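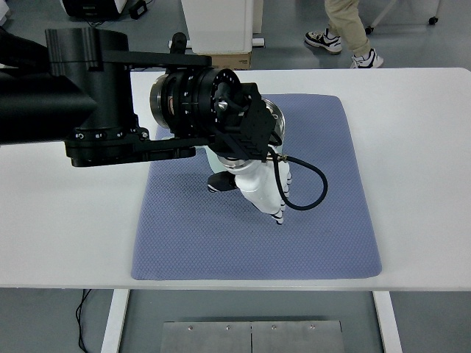

Welche Kündigungsfrist gilt für einen Gartenpachtvertrag, wenn im Vertrag selbst keine Frist genannt ist?

Maßgeblich ist zunächst, ob die Parzelle unter das Bundeskleingartengesetz fällt. Ist dies der Fall, kann der Pächter den Vertrag in der Regel zum Ende des Pachtjahres kündigen, wobei die Satzung des Vereins und die Gartenordnung ergänzend heranzuziehen sind. Handelt es sich dagegen um Freizeitgelände außerhalb einer Kleingartenanlage, richtet sich die Frist nach den allgemeinen pachtrechtlichen Vorschriften.

Hilfeforum Brallness › Haus, Grundstück, Garten › Pacht und Nutzung
Thema eröffnet am 10. Juni 2019
79 Aufrufe

Abgabe der Parzelle: Laube, Bepflanzung und Wertermittlung

Verfasst von Parzelle_Nordrand

Sehr geehrte Mitglieder,

meine Ehefrau und ich bewirtschaften seit mehreren Jahren eine Parzelle von 300 Quadratmetern in der Anlage Kavel. Aus gesundheitlichen Gründen beabsichtigen wir, das Pachtverhältnis zu beenden. Der schriftliche Vertrag regelt die Höhe der Pacht und die Pflege der Wege, enthält zur Rückgabe jedoch lediglich den Satz, der Garten sei »in ordnungsgemäßem Zustand« zu übergeben.

Auf dem Grundstück befinden sich eine Laube, die wir vom Vorpächter übernommen haben, sowie 2 Apfelbäume und eine größere Thuja an der Grenze zum Nachbargarten. Der Vorstand hat uns mündlich mitgeteilt, die Thuja müsse vor der Übergabe entfernt werden. Zur Laube wurde keine Aussage getroffen.

Wir bitten um Auskunft, ob wir zur Beseitigung der Thuja verpflichtet sind, obwohl sie bereits bei unserer Übernahme vorhanden war, und wer die Kosten der Wertermittlung zu tragen hat. Ferner wäre zu klären, ob wir einen Nachpächter selbst vorschlagen dürfen.

Für sachdienliche Hinweise danken wir im Voraus.

3 Antworten

Verfasst von Fachberatung_West

Zu den angesprochenen Punkten ist Folgendes anzumerken.

Die Wertermittlung wird üblicherweise vom abgebenden Pächter beantragt und auch von diesem bezahlt. Abweichungen sind möglich und ergeben sich aus der Satzung oder aus der Gebührenordnung des zuständigen Verbandes. Bewertet werden Laube, Anpflanzungen und sonstige zulässige Einrichtungen. Hausrat, Gartengeräte und Möbel bleiben außer Betracht; hierüber kann mit dem Nachpächter eine gesonderte Vereinbarung getroffen werden, die den Verein nicht betrifft.

Hinsichtlich der Thuja kommt es auf die Gartenordnung an. Viele Ordnungen untersagen Nadelgehölze oder begrenzen deren Höhe. Dass die Pflanze vom Vorpächter stammt, entlastet Sie im Allgemeinen nicht — mit der Übernahme des Gartens haben Sie in der Regel auch den Zustand der Bepflanzung übernommen. Anders kann es liegen, wenn das damalige Übergabeprotokoll die Thuja ausdrücklich duldet. Dieses Protokoll sollten Sie daher zuerst heraussuchen. Zu beachten ist außerdem der naturschutzrechtliche Sommerschutz: Fällungen und starke Rückschnitte sollten nach Möglichkeit erst ab Oktober vorgenommen werden. Bitten Sie den Vorstand, seine Forderung schriftlich zu begründen und eine entsprechende Frist zu setzen.

Einen Nachpächter dürfen Sie benennen. Die Auswahl trifft jedoch der Verpächter, häufig anhand einer Warteliste.

Verfasst von laubenpieper10

Bei uns musste die Thuja auch weg. Der Betrag wurde andernfalls von der Ablöse abgezogen. Apfelbäume durften stehen bleiben.

Verfasst von Trurusia

Ergänzend zum ersten Beitrag: In unserer Anlage am Prokopenko-Weg lagen zwischen Antrag und Termin der Wertermittlung 10 Wochen. Es empfiehlt sich, den Antrag gleichzeitig mit der Kündigung einzureichen und sich den Eingang beider Schreiben bestätigen zu lassen. Die Kündigung bedarf der Schriftform, eine E-Mail wurde bei uns nicht anerkannt.

Falls für die Laube noch eine Baugenehmigung oder eine Zustimmung des Vereins vorhanden ist, legen Sie diese beim Termin vor. Fehlt ein solcher Nachweis, kann der Rückbau eines Anbaus verlangt werden. Ob das auf Ihre Laube zutrifft, lässt sich ohne Kenntnis der Grundfläche nicht beurteilen.

Verfasst von Parzelle_Nordrand

Vielen Dank für die Auskünfte. Das Übergabeprotokoll liegt vor, die Thuja ist darin nicht erwähnt. Wir werden den Vorstand um eine schriftliche Stellungnahme ersuchen und die Wertermittlung mit der Kündigung beantragen.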